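Lindville Technical Program
Robot Cell Care, Handout 4: Setting Up and Looking After the Two-Arm Cell
Instructor: Tiziana Bortolotti
Revised 2 Oct 2022

Read this before the lab. Last term's group read it after the lab, which is why there is now a section on cable clips.

1. What you are responsible for

Each team gets the cell for one shift. During that shift you own the rail, both arms, both grippers, the wiring under the front edge and whatever is lying on the table. The controller software belongs to Clorngate and you may look at it. If you feel the urge to improve it, go and get a coffee.

The logbook lives in room 649, on the hook by the door. Write in it at the start and the end of the shift. "All fine" is not an entry. "Left wrist checked, no play, clip 3 replaced" is an entry.

2. The rail and the base plates

Both arms stand on the same aluminum rail along the front of the table. This makes life easy when you want to move one of them sideways and hard when you have moved one and told no one. Every taught position is measured from the bases. Shift a base by the thickness of a fingernail and the gripper will close, with great confidence, on air.

Check the bolts on each black base plate with the torque wrench from the Tusura kit. Work in a cross pattern, as you would on a car wheel. The setting is written on the wrench case. If a bolt turns before the wrench clicks, stop, note which one, and redo the position check in section 5 before running anything.

Keep the slots in the rail clean. A soft brush will do. Compressed air moves the dirt into the electronics, where it is harder to find.

3. Cables

Most faults in this cell are cable faults. The rest are people faults that look like cable faults.

The cables are clipped along the links and left in a loop wherever a joint has to bend. The loop is there on purpose. Every year a tidy-minded student pulls one flat, and every year the wrist gets halfway through its travel and yanks a connector. Leave the slack alone.

With power off and the arm supported, go from the base to the gripper and do this:

Press each clip with a thumb. It should not slide.
Look for shiny spots on the cable jacket, which mean it is rubbing on something.
Move each joint slowly through its range and watch the loop, especially at the elbow. It should open and close without touching the wall.
Tug each connector gently. Gently means the way you would tug a cat's tail if you wanted to keep your hand.

Then crouch down and look below the rail. Cables from both bases drop to the electronics there, left and right, and a shoe can reach them more easily than you would think.

4. Laying out the table for the check run

The Cisneros layout is our standard check. It uses tape rolls, the teal box and the chrome glass rack. The lid of the box must be propped open toward the back wall. A glass hangs upside down on the rack to the right of the box, and yes, it stays there during the run. It teaches the right arm manners.

Start with the orange-yellow rolls toward the left and the purple ones toward the right, between the two arms. Clear wrappers, pens and snacks off the table first. The arms have no opinion about litter, but I do.

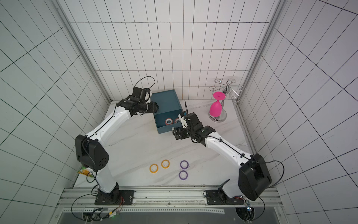

5. Position check

Run at the slow setting, one arm at a time, the other one parked.

Left arm first. Bring the gripper to the upper left corner of the box and stop above the rim. Compare with the reference card. A gap of 3 mm is what you want – less and you will scrape, more and someone has moved a base.

Now the right arm, to the front of the box. Watch the forearm as well as the gripper. Students stare at the fingers and forget the elbow, which is large and comes around late.

Only when both arms pass alone do you run them together. Keep one hand near the stop button for the whole first cycle. A full check is 23 cycles. It is dull, and dull is the result we are after.

6. When it goes wrong

Arm stops with a joint fault: power down, wait, inspect that joint's cable before you restart. Restarting first and looking second is how we lost a wrist in March.

Gripper misses by the same amount every time: base plate or reference. Go back to section 2.

Gripper misses by a different amount every time: loose finger, loose clip or loose connector, and I would look in that order.

Both arms stop together: check the stop button. Someone is leaning on it.

For next time: bring your completed check sheet and one sensible question about the wrist assembly.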